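Ustela 家庭采集项目:夹爪开合记录错位一事,常见问题解答
更新于12月26日

各位采集员朋友,还有在家里帮着腾桌子、腾床、翻首饰盒的家人们,大家好。

这段时间收到的来信比较多,有问数据还算不算数的,有问手里的夹爪还能不能用的,也有几位写了很长的信,担心是自己哪一步做错了,把后面的事情连累了。我把问得最多的问题理了一遍,一条一条写在下面。有些地方写得啰嗦,请多包涵,我宁可多说两句,也不想让哪位带着疑问继续干活。赶时间的朋友可以先看“我现在要做什么”那一条,其余的泡杯茶慢慢看就好。

到底出了什么事?

我们的回放机械臂放在 Otstead 的实验间里,大家在家用手持夹爪录下来的动作,整理之后会在那里训练和试跑。这个月做小物件那一批的时候,机械臂拿起一枚玉坠,还没送到盒子上方就松开了,玉坠掉在台面上,磕掉了一个角。换了一件再试,这回该松的时候没有松,夹着东西往下压,把盒子的一侧压弯了。值班的 Elango Kulkarni 按了急停,当天下午就没有再让它动。

一开始大家都以为是机械臂那边的问题,垫片、气路、电机查了一圈,都好好的。后来把录像和开合记录放在一起对着看,才看出来是记录里的开合时间和画面对不上:画面里手指已经合拢了,记录还停在张开,差了800毫秒左右。800毫秒听着很短,可是拿一只小镯子的整个动作也就那么一会儿,差上这么多,机械臂学到的松手时机就全乱了。

有没有人受伤?

没有人受伤,这一点请大家放心。不过我们还是把它当作安全问题来处理。机械臂旁边有人递盒子、换物件,它如果在不该合的时候合上,夹到手指是完全可能的。Elango 事后跟我讲,压弯盒子那一下,他的手刚从盒子边上收回来没多久。他说得很平静,我听了心里倒是紧了好一阵子。所以从那天起,试跑的时候围栏里不留人,换物件要先断使能,再开门。这条规矩以后也不会取消。

是哪一环出的错?

出在 Cellach,就是你们在家传完视频以后,后台用来把画面和开合记录对齐的那套程序。十二月初我们给它换过一次版本,新版本在处理双手同时录制的片段时,会拿先开机的那只夹爪的时间当作两只的共同起点。要是两只几乎同时开机,看不出毛病。要是您先开了左手,去摆了摆东西,回头再开右手,后开的那一只就会整段往后挪。挪出去的部分,程序又按一个上限截断,截完剩下的正好就是前面说的那个数,所以大家的片段才会错得那么整齐,也才让我们后来能认出它们来。

写到这里我得替整理组认个错。换版本之前我们是做过检查的,可是检查用的样片全部是单手录的,双手的一段也没有放进去。这是我们自己的疏漏,跟各位在家里的操作没有关系。

是不是我开机的顺序不对?

您没有做错。操作手册从头到尾都没有规定过先开哪只、后开哪只,也没有说要同时开。有位大姐来信说她一向先开右手,因为右手那只放得近,问是不是这个习惯害了大家。真的不是,您爱先开哪只就先开哪只,程序本来就应该应付得了。请不要为这件事睡不好觉。

也有朋友问,是不是自己动作太快、手抖、夹空过几次,才让机械臂学坏了。夹空了再夹一次,这样的片段我们是要的,请照常上传,不用删。机械臂将来自己也会夹空,它得见过人是怎么重新来过的。

哪些片段受了影响?

简单说,同时满足下面几个条件的:双手录制、新版本上线以后上传、两只夹爪的开机时间有先后。按这个范围筛下来,一共是2,308段。

这里面绝大多数可以靠重新对齐救回来,原始的视频和原始的开合记录都还在,错的只是两者之间的对应关系。真正救不回来的是11段,它们的原始记录在上传途中就有缺口,以前靠程序补过,现在补的那部分也不可信了,只好请当事人重录。需要重录的朋友我们已经单独写信联系。没有收到信的,就是不用重录。

单手录制的片段不受影响,十一月及以前的片段也不受影响。

为什么偏偏是小物件这一批出了问题?

同样的错位,放在叠毛巾、搬纸盒这类活儿上,几乎看不出来。毛巾早一点松开,它还是落在那里,软软地摊着,重叠一下就是了。回头去查,叠毛巾的那批里确实也有错位的片段,机械臂照样跑得像模像样,所以当时谁也没起疑心。

首饰就不一样了。东西小,形状又一件一个样,珠串是散的,镯子会滚,玉件又硬又怕磕。夹爪要伸到几样东西中间去,张多大、什么时候合、什么时候放,都得拿得准。好多采集员是把家里的首饰摊在床上做的,床面软,东西一碰就跟着陷下去挪位置,手上要随时跟着调整,开合的时机就更要紧了。
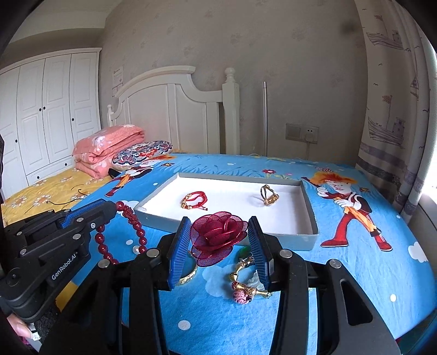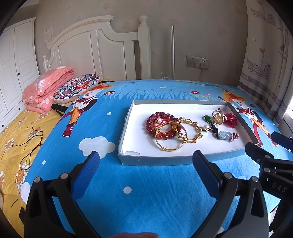

所以我们才把这一类活儿放在最前面重新检查。训练组的 Sơn Triệu 跟我解释过一个道理,我觉得讲得很明白,转给大家听:机械臂看画面决定手往哪里去,看开合记录决定手指怎么动,这两样要是各说各的,它就会在错误的地方做一个很正确的动作。玉坠那次就是这样,松手的动作本身干净利落,只是松早了。

还有一层,珠串和绳结这一类东西,夹住的时候常常不是夹在正中间,手指合拢到什么程度,只有记录里那条曲线知道,从画面里往往看不清楚,手指会把东西挡住一大半。画面帮不上忙的时候,记录就成了唯一的依据,偏偏出错的就是它。

我现在要做什么?

请按下面几步来,不复杂。

第一,打开手机上的采集程序,看看首页有没有更新提示,有就更新。更新之后第一次开机会让您重新确认左右手,照着屏幕做就可以。

第二,每次开始录制前,等两只夹爪都开好了,把两只一起完全张开,再一起完全合拢,做一遍,然后再开始干活。这个动作给后台留一个看得见的记号,以后不管程序怎么换,人都可以拿它来核对。做的时候手举在镜头看得到的地方,别放到床沿下面去。

第三,本月录过双手片段、原始文件还留在手机里的,请先不要清理。等页面上的状态变成“已核对”再删。手机实在没有空间了,给我们来信,我们单独替您先核。

第四,照常录。新的片段走的是已经改好的流程,不需要停工等通知。

开合记号要做得多标准?

不用太讲究。完全张开,完全合拢,就够了。快一点慢一点都行,两只手差一点点也没关系。整理组要看的是合拢到底的那一刻,画面里和记录里能不能碰到一起。

有一种情况要留意:合拢以后两片垫子之间如果还留着缝,而且缝超过了5毫米,多半是垫子装歪了,或者连杆那边卡了线头、碎屑。先关机,用干的软布擦一擦,把线头挑出来,再试一次。还是合不拢的,那一天就先别录了,写信给我们,我们安排换。请不要自己去拧连杆上的螺丝,拧松了以后开合的读数会跟着变,到我们这边又得重新标定。

我手里的夹爪安全吗?孩子在旁边可以录吗?

手持夹爪靠您自己的手来开合,您不使劲,它就不会夹,和实验间里那台自己会动的机械臂是两回事。这次的错误只在后台的记录里,不会让您手里的夹爪多夹一下或者少夹一下。

不过家里有小朋友的,我还是要多唠叨几句。小朋友看见夹爪会觉得好玩,想把手指头伸进去试试,请录制时让他们离远一点,收工以后把夹爪收进箱子里扣好。做首饰和小零件这一类的时候尤其要当心散珠子,做完了把床上、地上都看一遍,床单抖一抖。家里有猫狗的也一样。做到一半有人来敲门,先把小件归到盒子里再去开门,这一段断了就断了,不用心疼。

充电的线请不要从床中间横过去。线缠在手腕上、挂在夹爪上,一拽,盒子就翻了。能走床头走床头,能走墙边走墙边。

受影响的片段,报酬会不会扣?

不会扣。上传时已经通过的,按通过算,已经发的不会往回要。需要重录的那几位,原来的那份照发,重录的另算一份。程序是我们改坏的,没有让大家来承担的道理。

有朋友在页面上看到自己的片段状态从“已通过”变回了“核对中”,心里不踏实,来问是不是被退了。没有退。这个状态名是系统里现成的,我们没来得及另起一个名字,让大家白担心了一场,对不住。核对完它会自己变过去,您什么也不用点。

核对的时候,你们会看到我家里的样子吗?

会看到镜头拍到的部分,这和平时审片是一样的。这次核对由整理组的人来做,看的是手指合拢的那几个瞬间,前后各留一小截。文件没有增加新的去处,也没有交给别家。有采集员担心家里没收拾干净、被子没叠好,看的人会笑话。您放心,我们自己家里也不见得比您家整齐,谁也顾不上看这个。

要是您在受影响的片段里不小心拍到了证件、快递单、药瓶标签这类东西,当时没有留意,现在想撤下来,趁这次机会写信告诉我们就行,不用说理由,报酬也照旧。

首饰要用真的吗?弄坏了怎么办?

不要用贵重的。我知道有几位是拿自己平时戴的来做的,觉得真的手感好,录出来也好看。好意我们心领了,可是夹爪毕竟没有手指头那么有分寸,镯子会刮花,玉件掉在硬地上会裂。请用不心疼的、便宜的替代品。家里没有合适的,可以申请物料包,里面有各种形状的小件,用完不用寄还。

如果按要求操作时弄坏了自己的东西,请拍一张照片,连同片段编号发给我们,有专门的人处理。请不要不好意思开口,去年冬天有位采集员摔了一只小碗,过了好久才在聊天的时候顺口提起来,我们听了特别过意不去。

Otstead 那边磕掉角的玉坠,有人问是谁家的。那是实验间自己买的练习件,不属于任何一位采集员,请大家不要惦记了。

Admasu 在这件事里是什么角色?

Admasu 是给我们做外部复核的单位。核对完的片段会从里面抽一部分交给他们看对齐结果,他们拿到的是裁过的手部画面和开合曲线,没有采集员的姓名和住址。上一轮复核他们提了两处意见,一处是个别片段开头的记号做得太靠近画面边缘,看不全;另一处是我们的修正程序在记号缺失的时候会自己猜一个起点。第一处就是前面请大家把手举到镜头看得到的地方的由来,第二处已经改掉了,现在猜不准的会停下来,交给人看。

机械臂什么时候恢复试跑?

已经部分恢复了。叠毛巾和搬盒子这两类在用核对过的片段重新训练,围栏关好以后慢速跑。小物件这一类还停着,要等首饰的片段全部核对完、Admasu 那边也看过了,再由 Elango 和 Sơn 两个人都点头,才会开。恢复以后先用泡沫做的替代件跑,跑顺了再换硬的。

我现在给不出一个准日子。有几位很热心,隔两天就来问一次进度,想看看自己录的动作在机械臂上是什么样子。我也很想看!有了消息会更新在这一页上,到时候也会请实验间拍一段视频给大家瞧瞧。

以后怎么避免再出这样的事?

已经改了的有这么几样。Cellach 每次换版本之前,检查用的样片里必须有双手的、有开机先后的,还要有中途断过一次电的。对齐之后,每一批都由人抽着看合拢的瞬间,先看过再放行去训练。机械臂头一次跑新的一批,速度压低,夹持力也压低,台面上垫软垫。

还有一样正在做:在采集程序里加一个小小的提示,录完以后当场告诉您开合记号有没有认出来。没认出来就当场补一个,省得隔了好些天再来麻烦您翻旧文件。这个功能在老一点的手机上会有点卡,还在调。

我发现自己的片段看着不对,该跟谁说?

在片段页面点“反馈”,写上哪一段、大概在什么位置、看着哪里别扭就可以。不用懂技术,写“手合上了,曲线还没动”,或者“松手的时候声音和画面不是一起的”,我们就明白了。这次能这么快找到原因,也多亏有一位采集员早些时候写过一句“回看的时候,下面那根线好像慢半拍”。当时我们以为是播放器卡,回信请她重启手机。这封信后来被翻出来贴在了办公室的墙上,就贴在饮水机旁边,每个人倒水都能看见。

来信我们都会回,节前节后人手少一些,可能要多等两天。不方便打字的,发语音也行,方言也没关系,组里有人听得懂好几种。

要是您的问题这一页上没有,也请写来,我会接着往下加。

Ustela 采集支持组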